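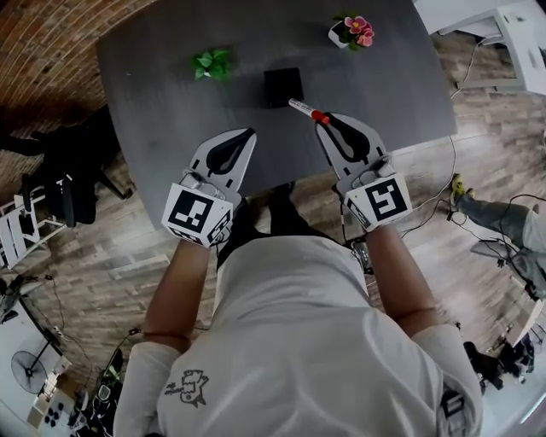
Rule 13

So there I was on my third day at Sumotura, with a laminated rule sheet and a supervisor who could quote every line of it in her sleep. Oľga Jurčo had written most of it. There were 19 rules, and she'd read them to me out loud, standing up, while I ate a sandwich.

Most of them made sense. Keep both hands where the head camera can see them. Check that your markers are clean before you start. Don't talk to the person at the table. Then came rule 13, which said: If you make a mistake, finish the mistake.

"What does that even mean?" I asked.

"You'll know," she said, and went off to find Vojtěch Šťastný, who had my schedule.

My job that morning was pens. Pick up the pen, move it, put it down, start over. Easy! I had a gripper in each hand and I was feeling pretty good, squeezing away, and then on take five I got the red-capped pen at a terrible slant and it started to slide. Everything in me wanted to drop it, say a bad word and start over. I'm a start-over kind of person. I once repainted a bathroom three times in April.

But the sheet was right there in my head, in Oľga's voice. Finish the mistake. So I brought the other gripper across, nudged the pen straight (it took forever) and set it down next to the little black box. My arms were shaking. Then I waited two full seconds with the fingers open, per rule 14.

Vojtěch was watching from his chair. "You want that one deleted?"

"Can I?"

"Nope. Rule 15." He was already writing it up. Under notes he put: slip, recovered, keep. Then the date, 9/20/23, and the take number, which was 1,287 for the whole Bravine job.

"It's ugly," I said.

"Sure it's ugly. What's the machine going to do the first time it drops something, if all it's ever seen is you being perfect?"

I didn't have an answer, so I rolled my shoulders and picked the pen up again. This time I got it dead center — straight up, straight down, a beautiful take. Oľga came by with her coffee and watched it on the monitor, and then she scrolled back and played the ugly one twice.

"Who did this?" she asked.

I put up a gripper.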